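Why I stopped buying the brightest lamp

Shops in Odholm sell lamps the way they sell paint, by the size of the number on the box. A 200 watt floodlight goes on the top shelf and everything else is treated as second best. I think this is a mistake, and our street pays for it every evening.

The car park behind Jestport station was refitted in October. It has 13 new fittings, all cold white, all aimed outwards. You can read a newspaper under them, but you can't see the kerb between them, and drivers coming in squint at the glare.

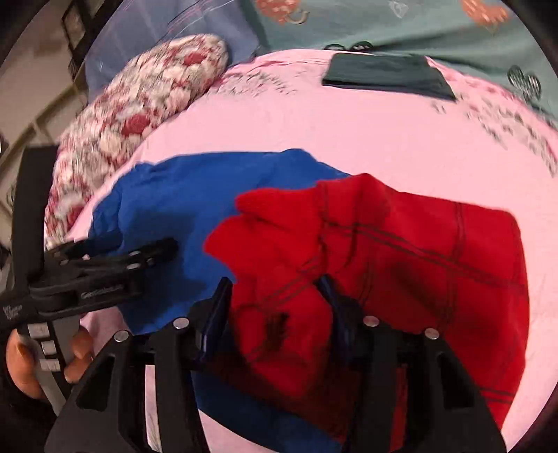

A 40 watt lamp with a decent hood would do the same job for most doorways and yards. It puts the light on the ground, where people walk. Warm white is easier on the eyes after dark too, and the neighbours can leave their curtains open.

Sellers could help by printing the beam angle as large as the wattage. Tinik does this on its outdoor range, and I chose two of theirs for my own side gate on the strength of it. The council should ask for the same figures before it signs for the next car park.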